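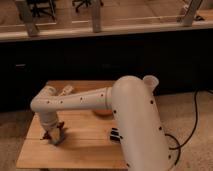 Photo: Constanza Benítez

8 Jun 2020

Sourdough rye, batch two on the Mansilla flour. Writing this up while the crumb is still cooling, so forgive the stickiness on the page!

I switched the starter over to the coarser grind after Rezaul Weerakoon kept telling me the fine one was going gummy (he was right, and he will be unbearable about it). Total dough came to 2,666 g, split into 3 tins. I'd planned on 3,000 g but ran out of rye and didn't feel like topping up with white.

Starter was sluggish this morning. Fed it, went off to answer email, came back and it had barely moved, so I stuck it on the shelf over the radiator and gave it another two hours. Much happier after that — domed, bubbly, smelled like green apples. Mixed by hand, no kneading to speak of, just wet fingers and a lot of scraping. The dough felt looser than batch one. I think this flour drinks more slowly, so next time I'll let it sit before I panic and add a handful.

Salt went in late because I forgot it. Laurențiu, if you're reading this, yes, again.

Baked hot to start, then turned down. The tin on the left side of the oven came out darker than the others, same as last time, so I'm blaming the oven and rotating halfway from now on. One loaf has a crack right along the top. I like it, Constanza says it looks like a geology lesson.

To do: ask Renato Quezada if he still has that Allthorpe malt, try a scald with part of the flour, and buy more rye before August when the shop closes. No slicing until tomorrow!!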